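Fernside to Extend Small-Appliance Repair Program to Skirau

5th April | By Unnur Þrastardóttir
Reading time: 2 minutes

Fernside will open a second repair workshop in Skirau in August, taking in household electrical goods under the same terms as its existing site in Nidgate. The service covers toasters, kettles, irons, hand mixers and table lamps.

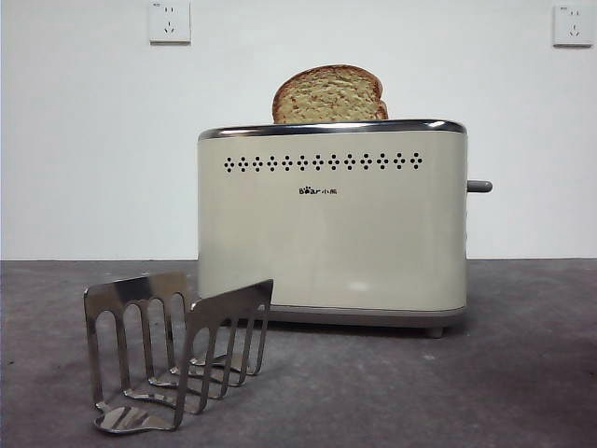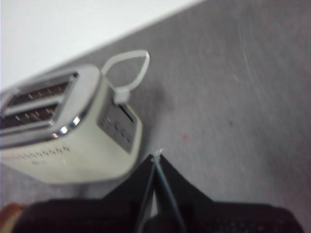
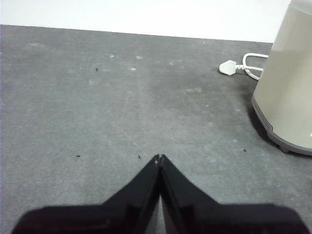 The Nidgate workshop has handled more than 4,000 items. Of those accepted for repair, 79 percent were returned to their owners in working order. The remainder were stripped for parts or passed to a licensed recycler.

Each item is checked for earth continuity and insulation before any work begins, and again before release. Items with damaged cords are fitted with a new cord and plug of the correct rating. Microwave ovens, battery tools and anything with a sealed refrigerant circuit are not accepted at either site.

Parts for the Skirau workshop will be supplied by Ragnarsson under a 5-year agreement. The initial stock consists of heating elements, thermostats, switches, thermal fuses and cord sets. Parts outside this range will be ordered individually, and the customer will be given a price before the order is placed.

The Skirau site has bench space and storage for 100 items at a time. Items may be left at the front counter during opening hours. Owners should empty crumb trays and water tanks beforehand and bring the power cord if it is detachable. Repaired items not collected after two reminders will be offered for resale at the Nidgate counter.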